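Last updated: February

The box always wins

Ask anyone who sells robots what their machine can do and you will get a film of it folding a T-shirt. Ask what it does on a wet afternoon in a stockroom and the conversation moves on to funding.

I went to Gendmont, where a small firm called Losora is trying to teach an arm named Okik to handle cardboard. Opening it, flattening it, stacking it: the sort of job given to a sixteen-year-old on his first morning, with no training beyond a nod at the pile.

İlker Sezer, who runs the trials, has 1,303 attempts in his log. He calls 269 of them good, and a further 200 "good if you squint". The rest he files under weather. 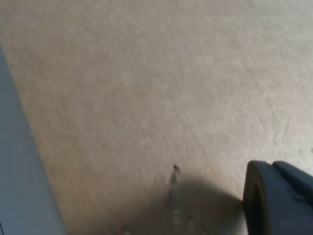

Cardboard, he says, is a horrible material. It gives when you press it and then it doesn't. It scuffs and tears, and every scuff changes how the light falls, so a board the arm knew perfectly well before lunch is a stranger by two o'clock. People cope with this by feel. Okik has to look, very closely, and then think about it. I drank most of a coffee while it thought.

The rival approach, from Chidiac across the valley, is to ask customers to use nicer boxes. Sezer laughed at that for a while, then admitted he had suggested it himself.

Would I have one at home? My recycling has been leaning against the back door for a fortnight, so I am hardly in a position to be choosy. But Okik weighs 200 kilos and would have to go where the fridge is, and the fridge works.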